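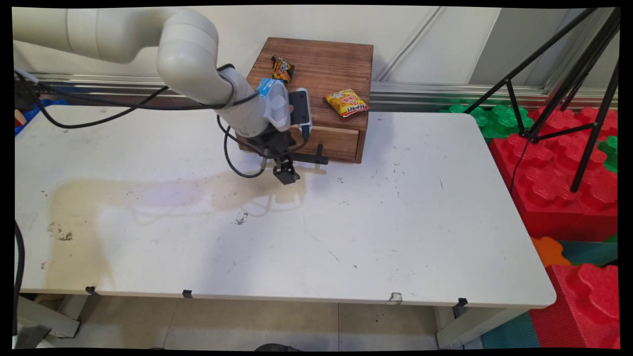
Search this site Enter keywords Go

Storage in Small Rooms – Handout 3
Drawers, handles and the top of the box
Teacher: Mirjam Bühler
Version of 2018-02-13

Last time we have looked at open shelves. Today we come to the small closed box with one drawer, the kind that stands on a desk or at the back of a table. Please bring your own measurements from the homework, we will need them in the second half.

1. Two storage places, one object

A drawer box gives you two places: the inside and the top. Most people plan only the inside. The top is then filled without a plan, with snacks, keys, letters, whatever the hand is holding at the moment. In the course I call this the "landing surface". It is allowed to have one, but you should decide what may land there.

A flat top invites more than a rounded or sloping one. Snack packets are a typical case. They are light, they do not stand well, and they seem too temporary to be put in the drawer. After a week they are still there.

2. Where the box stands

On a table, the box belongs at the back, with the drawer to the front. Before you fix the place, open the drawer completely and measure how far it comes out. This length must stay free on the table. In the Plotalley apartment, our practice case from August, the drawer needed 14 inches and the tenant had left 8. She opened it half and took things out with two fingers.

3. Handles

We compare three types:

Knob – small, cheap, easy to replace. Difficult for wet or stiff fingers.

Bar handle – a long bar held away from the front by posts. The fingers go behind it, and you can pull from the middle or from the side. It sticks out, so add its depth when you measure.

Cut-out – nothing sticks out, but dust goes in. The Salminen box in our classroom has this type, please try it in the break.

A dark bar on a lighter wood front is easy to find with the eye. For older persons this contrast is a real help, and I would choose it before any question of style.

4. What goes in

One drawer, one subject. If you cannot name the subject in two words, the drawer is already mixed. "Tea things" is good. "Kitchen and other" is not good.

Food in a drawer should be closed food only. An opened packet goes in a tin or a jar with a lid, also when you think you will finish it today.

5. Exercise (in pairs, around 20 minutes)

Take the Sekwood box from the shelf, the one with number 3271 on the bottom. Empty it, and also clear the top. Sort everything on the table, then decide with your partner which things return to the drawer, which may stay on top, and which belong in another room. Write down the reason for each thing that stays on top – one short sentence is enough.

Homework: read the Zemstead text on desk storage, pages 3 to 8, and draw one drawer at home with its contents. The drawing does not need to be beautiful.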